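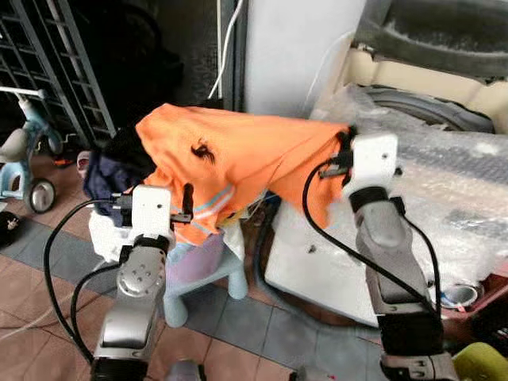
Orangefarbenes Kleidungsstück über einem kleinen Hocker

Zuletzt aktualisiert: 24. März 2022

Von: Touran Ansari
An: scanlon-desktop
Betreff: Re: [scanlon-desktop] Ruckeln in Brernero mit zweitem Monitor, Compositor Vuven

Hallo zusammen,

ich antworte gesammelt auf die beiden letzten Mails im Thread. Das Zitat habe ich auf die Teile gekürzt, auf die ich mich beziehe.

> Der Rechner ist mein privater Desktop, die Grafikkarte ist von 2 GB
> Speicher abgesehen in keinem Datenblatt mehr interessant. Brernero
> läuft im Fenster flüssig, solange nur der Hauptmonitor aktiv ist.
> Sobald der zweite Monitor angeschlossen ist und dort irgendetwas
> gezeichnet wird (Terminal mit laufender Ausgabe reicht), treten im
> Spiel regelmäßige Aussetzer auf. Im Vollbild ist es etwas besser,
> verschwindet aber nicht. Vuven ist in der Version aus der
> Distribution installiert, an der Konfiguration habe ich nichts
> geändert außer dem Hintergrundbild und den Tastenkürzeln.

Das Verhalten kann ich nachstellen. Mein Aufbau ist vergleichbar: ältere Karte mit gleich viel Speicher, zwei Monitore mit unterschiedlicher Bildwiederholrate, der schnellere als Hauptmonitor. Als Last auf dem zweiten Monitor habe ich ein Terminal genommen, in dem ein Kernel-Build durchläuft.

> Mit istex aufgezeichnet, die Frametimes springen jeweils auf ein
> Vielfaches. CPU-Last ist unauffällig. Ist das ein Treiberproblem
> oder macht Vuven da etwas falsch?

Nach meinen Messungen ist es beides, mit unterschiedlichem Anteil. Im Einzelnen:

1. Messung

Aufgezeichnet mit istex, Ausgabe in eine Datei auf tmpfs. Schreibt man das Protokoll auf die Platte, auf der auch die Spieldaten liegen, sind die Ergebnisse bei mir nicht reproduzierbar. Jeder Durchlauf verwendet denselben Spielstand am Hafen und denselben Weg bis zum Lagerhaus. Die ersten Sekunden nach dem Laden habe ich verworfen, dort werden noch Shader übersetzt. Ein Durchlauf dauert danach etwa 40 Sekunden.

Mit nur einem Monitor liegt die Frametime durchgehend bei 12 ms, die Streuung ist vernachlässigbar. Mit zweitem Monitor und ruhendem Bild darauf ändert sich nichts. Mit laufendem Build im Terminal steigt der Mittelwert auf 19 ms, und die Spitzen fallen zeitlich mit den Aktualisierungen des Terminals zusammen. Wer nur den Mittelwert ansieht, unterschätzt das Problem deutlich. Bitte bei eigenen Messungen die vollständige Reihe anhängen.

2. Compositor

Vuven verwendet in der Voreinstellung einen gemeinsamen Takt für alle Ausgaben. Der langsamere Monitor bestimmt damit, wann der Compositor auf den Abschluss eines Bildes wartet. Solange auf dem langsamen Monitor kein Schaden gemeldet wird (Damage im Sinne des Protokolls), entfällt das Warten, daher ist der Fall mit ruhendem Bild unauffällig.

Abhilfe schafft die Option für getrennte Takte. In der Konfigurationsdatei im Abschnitt [output]:

 per-output-clock = true
 unredirect-fullscreen = true

Die zweite Zeile betrifft nur das Vollbild. Im Fenster ist sie wirkungslos, stört aber auch nicht. Nach der Änderung muss die Sitzung neu gestartet werden, ein Neuladen der Konfiguration übernimmt den Takt nicht. In der Manpage steht es anders, der Eintrag ist veraltet. Einen Patch für die Manpage habe ich eingereicht, er wartet auf Durchsicht.
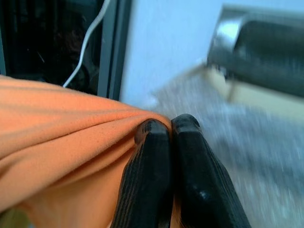 3. Treiber

Mit getrennten Takten sind die regelmäßigen Spitzen bei mir weg. Übrig bleiben einzelne Aussetzer, wenn im Spiel neue Texturen geladen werden. Das ist ein eigenes Problem und hat mit dem zweiten Monitor nur mittelbar zu tun: Der zusätzliche Framebuffer und die Fensterinhalte liegen ebenfalls im Speicher der Karte, und für Brernero in der Voreinstellung "Hoch" reicht der Rest nicht aus. Der Treiber lagert dann in den Hauptspeicher aus. Zu sehen ist das im Kernel-Log nicht, wohl aber an den Zählern für Evictions unter debugfs.

Texturen auf "Mittel" genügt. Schatten und Sichtweite haben auf den Speicherbedarf kaum Einfluss, die können bleiben, wie sie sind. Außerdem lohnt ein Blick auf den Browser. Mit abgeschalteter Hardwarebeschleunigung belegt er keinen Grafikspeicher mehr, dafür wird die Wiedergabe von Videos auf alten CPUs zäh.

4. Was nicht geholfen hat

- Energieprofil der Karte fest auf die höchste Stufe. Lüfter laut, Messwerte unverändert.
- Vsync im Spiel aus, im Compositor an. Die Spitzen bleiben, die Eingabeverzögerung ist minimal kleiner.
- Zweiter Monitor über den anderen Ausgang der Karte.
- Älterer Kernel. Hier hatte ich zuerst einen Unterschied gesehen, der Durchlauf war aber mit anderem Spielstand gemacht und zählt nicht.

5. Offene Punkte

Zu der Frage aus der anderen Mail, ob man den zweiten Monitor an die im Prozessor integrierte Grafik hängen soll: geht grundsätzlich, Vuven kopiert dann aber jedes Bild über den Bus. Für ein Terminal ist das egal. Beim Verschieben von Fenstern zwischen den Monitoren gibt es bei mir eine sichtbare Verzögerung, und die Farbprofile werden beim Start nur für die erste Karte geladen. Ich habe es wieder zurückgebaut.

Unklar ist mir noch, warum istex im Vollbild gelegentlich Bilder doppelt zählt. Die Zeitstempel sind identisch, die laufende Nummer nicht. Für die Werte oben habe ich die Dubletten von Hand entfernt. Falls jemand den Code kennt: Ich vermute die Stelle, an der nach dem Umschalten der Ausgabe der Ringpuffer neu angelegt wird.

Für einen Bugreport wären noch Messungen mit drei Monitoren und mit einer Karte eines anderen Herstellers nützlich. Bitte jeweils Version von Vuven, Kernelversion, Ausgabe von "vuvenctl outputs" und das unbearbeitete Protokoll. Anhänge bitte komprimiert, die Liste verwirft große Mails ohne Rückmeldung an den Absender.

Gruß
Touran

--
scanlon-desktop Mailingliste
Abmelden: Mail mit Betreff "unsubscribe" an die Listenadresse mit dem Zusatz -request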